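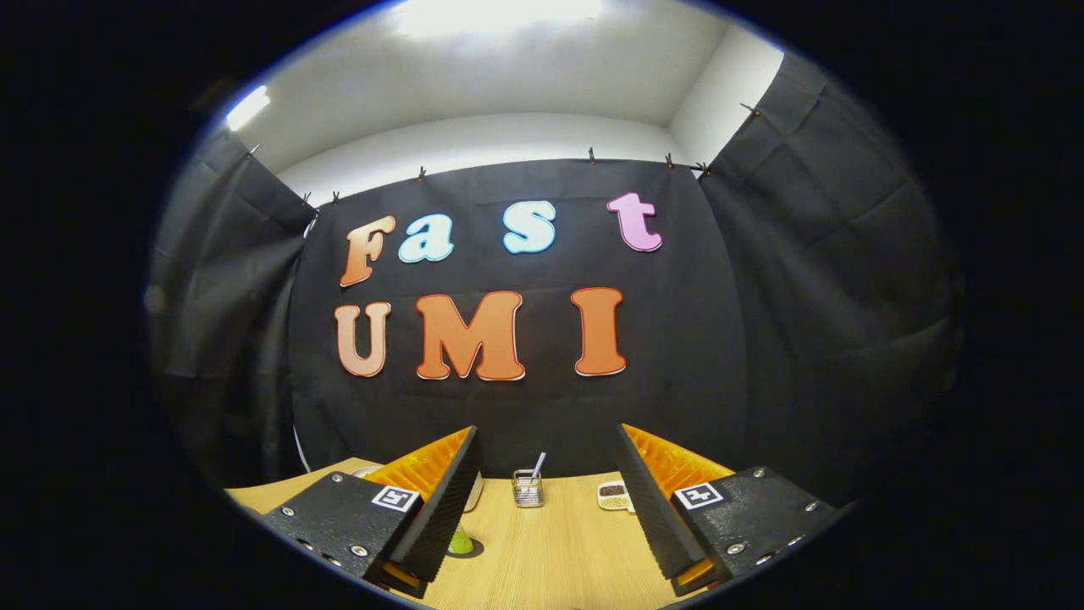
Home Posts Projects Archive Contact

Black cloth, foam letters
Posted by Cuypers in February

I have wanted a proper backdrop behind the big table for a long time. The wall there is white, and so is the ceiling, and anything you put in front of it looks like it is waiting to be taken away. Last month I finally bought cloth and hung it.

I went with black. I looked at a gray at Vostier and it would have been fine, but black was on sale and they had enough of it on the roll. I bought one piece for the middle and two more for the sides. The total was $89, with the clips and the foam included.

The middle piece was the hard one. Black cloth shows every fold when the ceiling light is on, and mine had been folded into a square for a week. I ironed it on low with a towel over it, then hung it and left it alone overnight. It hangs flat now. The side pieces I didn't iron. They are curtains and they can look like curtains, with the folds left in. I like the difference between them and the flat part.

Everything is held up with small clips along the top edge. I didn't want a rail, which would have meant drilling, and I may want the wall back someday. If you do it this way, put extra clips where two pieces of cloth meet. I started with the clips evenly spaced and the inner corner on the left kept sagging. Two close together took care of it. The spacing is not even anymore and I have stopped looking at it.

Then the letters. They are cut from foam, in two rows, "Fast" on top and "UMI" underneath. The top row is smaller and spread out wide. The bottom row is bigger and does most of the work from across the room.

I cut them by hand with a craft knife and a metal ruler. Straight letters are easy. The I took me a couple of minutes. The lowercase a and s were another matter, and I threw out two of each before I had ones I would hang. A new blade for every letter helps a lot. An old blade drags and the foam tears on the inside curves, where you can't sand it back.

Colors took longer than cutting. I had peach, orange, pale blue and pink, and no plan. I laid them out on the table in different orders and kept coming back to the same one – F in peach, the a and s in pale blue, the t in pink, then peach again for the U and orange for the M and the I. The pale blue is the one I was least sure about in the package and it is my favorite on the black.

Each letter has a thin white outline. I tried one without and the orange looked heavy against the cloth. The white gives it an edge. It is slow work and you have to keep your wrist off the part you have already done.

For placing them I used the table edge as my level line and measured up from it. The s still ended up slightly higher than I meant. I moved it once and made it worse, so I moved it back and left it there.

The table is the same one as before, the pale wood one from Zastgate. I had worried that black cloth would make that end of the room gloomy, but the wood looks warmer against it and the ceiling bounces plenty of light down.

What's left is the white cable near the bottom of the left curtain. It shows up badly against the black. A black cable would fix it, or I could run this one behind the cloth and bring it out lower down. I also have almost 50 clips left over, because they only came in the big box, and enough foam for another word if I can think of one. The leftover cloth is going over the shelves in the hall, where the dust is worse.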